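Nastar simulator trial: notes from the April catch-up, Grondomport office
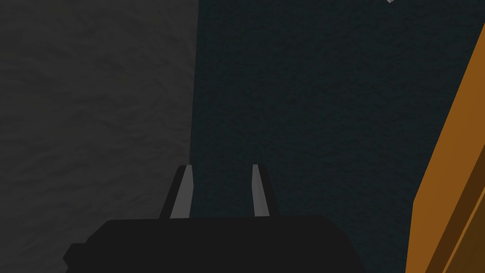
I'm writing these up from my own scribbles again, so shout if I've got your bit wrong! We started at 10 and mostly talked about whether to keep paying for Nastar once the trial runs out.

Trial so far. We've put 66 runs through it, nearly all of them simple pick jobs, and I'm still rather fond of it. Loading a new room takes almost 20 minutes on the old desktop though (the Devo machine is much quicker, but everybody wants it). The workshop lot said they'd like brighter default lighting, and I agree, I spend ages squinting at dark corners.

Price. The quote is for 7 seats. We only need four or five, so I'm to ask whether they'll do a smaller bundle. There was a bit of grumbling about the support add-on, which seems dear for a chat box and a PDF.

Sebastian. For anyone who missed last time, that's our nickname for the shared settings folder. Please stop saving over the gripper settings in there! Copy them first, then fiddle. I lost a whole morning to this.

Comparing with the other kit. We didn't get far. Two of us want a proper side by side with the same job in both, and the rest were happy to leave it until we've heard back on price.

To do: I email Nastar about seats. Workshop to send me their list of niggles, 15 at most please. Devo booking sheet goes back on the door.

Finished at 11.20, next one in May.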